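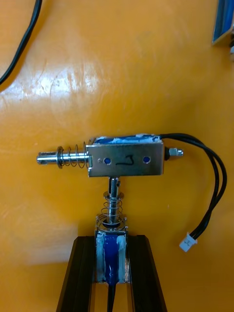 Anneliese Wegener wrote to me that a solenoid is a stupid thing to build with, it can only go in and out, and why do I not buy a proper motor like other people. She is right about the in and out. I answered her shortly at the time, but I have thought more about it and I would like to give a longer answer.

I like solenoids because I can understand them. There is a coil of wire, a metal frame and a steel rod in the middle. When the current goes through the coil, the rod moves. When the current stops, the spring brings it back. I learned this at school from a drawing and I did not believe it very much until I held one in my hand, many years later.

The first ones I bought came in a mixed box from Kuipers, on a Saturday, together with switches and a lot of screws that fit nothing I own. I paid 14 euros for the box. The solenoids stayed in a drawer until October, when I was cleaning my table and put one across the top of another, only to have them out of the way. The one on top had become a head.

So I made the little fellow complete. His eyes are two blue dots, sitting in the small holes which the frame already had. Between them I drew one line with a black marker, bent like a letter J. I wanted to draw a nose and then perhaps a mouth, but after the first line I stopped. My sister sees a nose, Ruben Smits sees a mouth, and I let them both be right. I named him Brullis.

The neck is the part I am most pleased with. It is the rod of the lower solenoid, standing up straight under the head. The other rod comes out at the side of the head, with its spring around it and a washer on it, like a very long ear. On the other side there is only a nut with a short stub. I thought about making the two sides equal and decided against it.

Some practical notes, if you would like to make one too:

- Try the parts together before you fix anything. My first head was too heavy for its neck and fell forward all the time.
- Leave the wires long. I cut them short on an earlier one and was sorry afterwards. On Brullis they go up from the head in a loop and come down again to a small white plug, and I find that it looks a bit like hair.
- Do not keep the current on for a long time. The coil becomes hot, and mine began to smell after 3 minutes.
- Old tape on the coil can stay if it is only ugly. The blue tape on the head is streaked and has white flakes on it, and I have left it so.

Anneliese has also asked what he is for. At the moment he is for standing. I have an idea that the neck could go up when somebody rings at the door, but for this I need a better power supply, and the one I want is still in the shop.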